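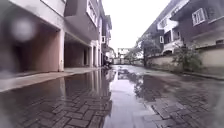

Why does a visual place recognition method lose matches on wet paving when it works well on the same street dry?

Mostly because reflections put features on the ground plane that do not belong to it. A reflected wall or tree behaves like a structure lying below the road, so its keypoints shift with viewpoint in a way the matcher cannot reconcile with the dry reference map. The descriptor is often fine. The geometric check afterwards is what throws the match out.

Boglárka Győri
We ran into this with the Skosalel delivery robot. The reference map had 3,412 keyframes, recorded dry in March, and the query set had 602 frames from residential lanes after rain. With the full frame, 295 of the 602 were localised to the correct keyframe.

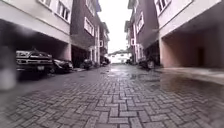
Masking the ground with a fixed trapezoid helped on straight lanes and did nothing on bends. What worked better was a per-keypoint weight: fit the ground plane, track each point over 5 frames, and reduce the weight of anything whose triangulated depth falls below the plane. Keep the weight above zero, or you lose the joints between pavers, and those are useful for heading. Terraced streets have a second problem - the same bay and window spacing repeats from house to house, so a wrong match can pass the check with a decent inlier count. Use a sequence matcher on top.

Jascombe
Try a polarising filter.

Mamta Pathak
A polariser only works well near one angle of incidence, and with a wide lens that covers a small part of the puddle. It also costs light under an overcast sky. I would use the depth test above, with one caution: it needs sideways or forward motion, so it gives nothing while the robot is stationary. We hold the last weights until it moves again. Drops on the lens are a separate fault and need their own mask, fixed in image coordinates.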